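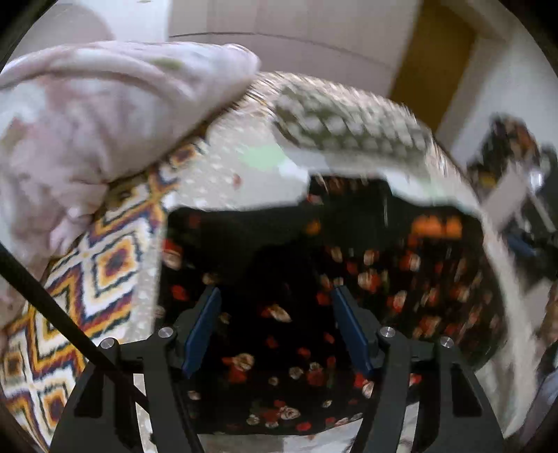
Seit drei Jahren wasche sie die rosa Kuscheldecke nur noch allein, schreibt eine Leserin, und trotzdem finde sie danach Fusseln auf jedem schwarzen Kleid. Woher die kommen und was man dagegen machen kann, ist die häufigste Frage in unserer Post. Wir haben die Antwort deshalb an den Anfang gestellt.

Häufige Fragen zu Decken, bedruckten Stoffen und gemischten Wäschestapeln

Warum fusselt meine Decke noch nach vielen Wäschen?
Ein flauschiger Stoff verliert immer ein wenig Fasern, auch wenn er alt ist. Meistens liegt das Problem aber beim Aufbewahren. Wenn die Decke auf den Kleidern liegt, gehen die Fasern durch den Druck in den dunklen Stoff über. Legen Sie ein glattes Tuch dazwischen, zum Beispiel einen alten Kissenbezug. Vor dem Zusammenlegen schütteln Sie die Decke bitte draußen aus.

Darf ich schwarzen Stoff mit Blumendruck zusammen mit hellen Tüchern waschen?
Wir raten davon ab. Ein schwarzer Grund kann bei den ersten Wäschen Farbe abgeben, und ein cremefarbenes Tuch nimmt sie gern an. Waschen Sie das Stück auf links, bei 30 Grad, mit anderen dunklen Sachen. Wer unsicher ist, drückt ein feuchtes weißes Taschentuch auf die Innenseite vom Saum. Wird es grau, dann bleibt das Stück weiter allein.

Und was ist mit bunten Mustern, zum Beispiel Rauten in Orange, Senfgelb und Dunkelblau?
Bei solchen Stoffen sind helle und dunkle Flächen direkt nebeneinander. Lassen Sie sie nie feucht und gefaltet liegen, denn dann kann sich eine Raute auf der nächsten abdrücken. Nach dem Schleudern sofort herausnehmen und flach oder breit aufhängen.

Wie sortiere ich einen Haufen, in dem alles durcheinander liegt?
Zuerst nehmen Sie die großen Teile heraus, also Decken und Laken. Danach sieht man erst, was noch darunter ist. Die kleinen dunklen Teile verstecken sich gern in den Falten von einem Laken oder Handtuch, so ist mir selbst schon einmal eine Bluse mit in die Kochwäsche geraten.

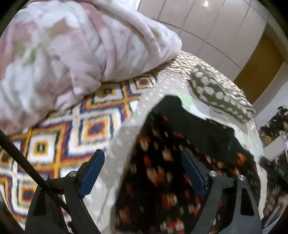
Dunkler Stoff mit kleinem Druck, ringsum helles, genopptes Tuch.

Nach Farbe oder nach Gewicht sortieren?
Beides, aber die Farbe kommt zuerst. Innerhalb einer Farbe trennen wir dann schwere und leichte Teile. Eine dicke Decke zieht viel Wasser und kann einen dünnen Stoff in der Trommel verdrehen.

Wie bekomme ich Fusseln von einem schwarzen Kleid wieder weg?
Im trockenen Zustand mit einer Kleiderbürste, immer in eine Richtung. Klebeband geht auch, es lässt aber bei manchen Stoffen Reste zurück. Den Blumendruck bitte nicht stark reiben.

Welchen Korb benutzt Welby für die getrennte Wäsche?
Wir arbeiten mit dem Modell Flarkby 78. Es hat drei Fächer und fasst 78 Liter. Das Ersatzfutter hat die Artikelnummer 516 und passt nicht in ältere Körbe.

Kann ich meine Decke bei Ihnen abgeben?
Ja, in der Annahmestelle Talonlow. Leeren Sie bitte vorher alle Taschen bei den Sachen, die Sie mitgeben, und notieren Sie auf dem Zettel, ob die Decke allein gewaschen werden soll. Im April ist die Annahme wegen Inventur drei Tage geschlossen.

Stand: 2. September 2024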